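밀폐용기 뚜껑 모음 (Painemal 정리 자료)

README

마지막으로 손본 날: 2023년 7월 15일

들어가며

집집마다 서랍 한 칸쯤은 짝 잃은 뚜껑들이 차지하고 있을 겁니다. 저희 집도 그랬고, 이 자료도 거기서 시작됐습니다. 처음에는 몸통이 없는 뚜껑만 골라 버리려고 목록을 적었는데, 적다 보니 둥근 것과 네모난 것, 테두리가 두꺼운 것과 얇은 것, 가운데가 비치는 것과 안 비치는 것을 어떻게 나눠 적어야 할지 슬슬 고민이 되더라고요. 그래서 이왕 하는 김에 제대로 적어 보자 싶어 이웃과 친구들에게서도 뚜껑을 빌려 왔고, 그렇게 모인 것이 지금의 Painemal입니다. 항목은 모두 232개이고, 항목 하나가 뚜껑 하나입니다.

대단한 자료는 아닙니다. 그래도 부엌 수납을 고민하는 분이나 생활용품 분류표를 만드는 분, 뚜껑처럼 납작하고 둥근 물건의 생김새를 글로 어떻게 적으면 좋을지 궁금한 분께는 조금이나마 도움이 되지 않을까 합니다. 편하게 둘러보시고, 틀린 곳이 있으면 너그럽게 봐 주시되 꼭 알려 주세요.

무엇이 들어 있나

목록 파일은 lids.csv 하나이고, 고친 내력은 changes.txt에 따로 적어 두었습니다. 두 파일 모두 UTF-8이라 대부분의 프로그램에서 그냥 열립니다. 혹시 표 계산 프로그램에서 한글이 깨져 보이면 바로 더블클릭하지 마시고, 가져오기 메뉴에서 인코딩을 직접 골라 주세요. 저도 이것 때문에 저녁 한나절을 날렸습니다.

lids.csv의 열은 이렇습니다.

id: 항목 번호. 중간에 빠진 번호가 있는데, 같은 뚜껑을 두 번 적은 것을 나중에 지운 자리입니다. 번호를 다시 매기지는 않았습니다.
모양: 원형, 사각, 타원, 기타
테두리색: 바깥 테두리의 색
가운데색: 안쪽 면의 색. 테두리와 같으면 비워 둡니다.
비침: 투명, 반투명, 불투명
짝: 맞는 몸통이 있으면 '있음', 없으면 '없음', 확인하지 못했으면 '모름'
메모: 하고 싶은 말을 자유롭게

테두리색과 가운데색을 따로 둔 까닭을 물어보시는 분이 종종 계십니다. 예전 판에는 색 열이 하나뿐이어서 그냥 '초록'이라고만 적었는데, 막상 뚜껑을 찾으려고 하면 그것만으로는 영 부족했습니다. 같은 초록이라도 테두리는 쨍하고 안쪽은 옅은 것이 있고, 전체가 고르게 진한 것도 있으니까요. 열을 나누고 나서는 목록만 읽고도 어느 뚜껑인지 떠올리기가 한결 쉬워졌습니다.

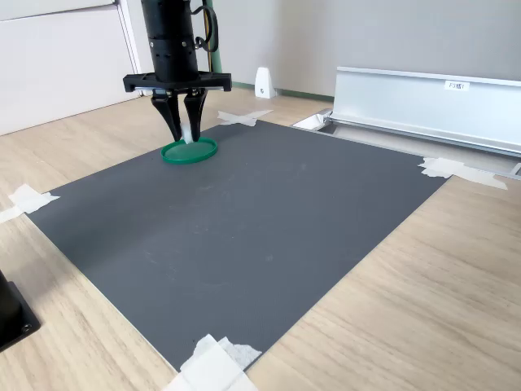 그림 1. 어두운 회색 매트 위의 둥근 초록 뚜껑. 도드라진 테두리는 선명한 초록, 가운데는 더 옅은 초록입니다.

그림 1 같은 뚜껑이라면 모양은 '원형', 테두리색은 '초록', 가운데색은 '연초록', 비침은 '반투명'으로 적습니다. 비침은 가운데를 기준으로 삼습니다. 살짝이라도 비치는 느낌이 있으면 반투명으로 적고, 영 애매하면 메모에 한 줄 남겨 주시면 됩니다. 짝은 뚜껑만 보고는 알 수 없는 것이니 몸통에 맞춰 보기 전까지는 '모름'으로 두세요.

뚜껑을 펼쳐 놓고 볼 때

적을 때는 밝은 나무 식탁에 진회색 매트를 깔고 하나씩 올려놓고 보는 것을 권합니다. 꽃무늬 식탁보 위에서는 반투명한 뚜껑의 색이 도무지 보이지 않더라고요. 매트는 자꾸 밀리니 네 귀퉁이를 흰 마스킹테이프로 붙여 두면 편합니다. 테이프는 매트에서 식탁까지 넉넉히 걸치게 붙이세요. 짧게 붙이면 금방 들뜹니다. 매트에 긁힌 자국이나 희끗한 얼룩이 조금 있는 것은 괜찮습니다.

뚜껑은 테두리가 위로 오게 놓습니다. 고무 패킹이 따로 빠지는 제품은 끼운 채로 보고, 패킹 색은 메모에 적습니다.

어디에서 왔나

대부분은 저희 집과 이웃집 부엌에서 나왔고, 27개는 동네 나눔 모임 Gandby에서 빌려 적은 뒤 돌려드렸습니다. 분류 이름은 예전에 쓰던 수납 목록 Skadero의 것을 가져다가 조금 고쳤습니다. Skadero에는 '타원'이 없어서 타원형 뚜껑이 죄다 '기타'로 들어가 있었는데, 반찬통 뚜껑 중에 타원이 은근히 많아서 따로 뺐습니다.

알아 두실 점

플라스틱 뚜껑이 훨씬 많고 유리나 금속 뚜껑은 드뭅니다. 한국 가정집 몇 군데의 살림이라 다른 곳의 부엌과는 사정이 꽤 다를 수 있습니다. 색 이름은 눈으로 보고 적은 것이라 사람마다 다르게 느낄 만한 항목이 있고, 특히 연두와 연초록 사이가 그렇습니다. 크기는 이번 판에 없습니다. 자로 재 둔 것이 4개뿐이라 열로 만들기에는 민망했습니다. 8월에 나올 다음 판에는 지름을 넣어 보려고 합니다.

고치고 보태기

새 항목을 보내 주실 때는 id를 비워 두시면 제가 이어서 붙입니다. 짝이 나중에 나타난 뚜껑은 새로 적지 마시고 원래 항목의 짝 열만 고쳐 주세요. 이런 소식이 사실 제일 반갑습니다. 지난번 판에서 '없음'이었던 뚜껑 2개가 냉동실 안쪽에서 몸통을 찾았다는 연락을 받고 어찌나 기쁘던지요.

이용 조건

자유롭게 쓰시고 고치셔도 됩니다. 다른 곳에 옮기실 때는 Painemal이라는 이름만 남겨 주세요. 수납 상자 분류를 다루는 자매 자료 Zoltari는 조건이 다르니 그쪽 README를 따로 확인해 주시기 바랍니다.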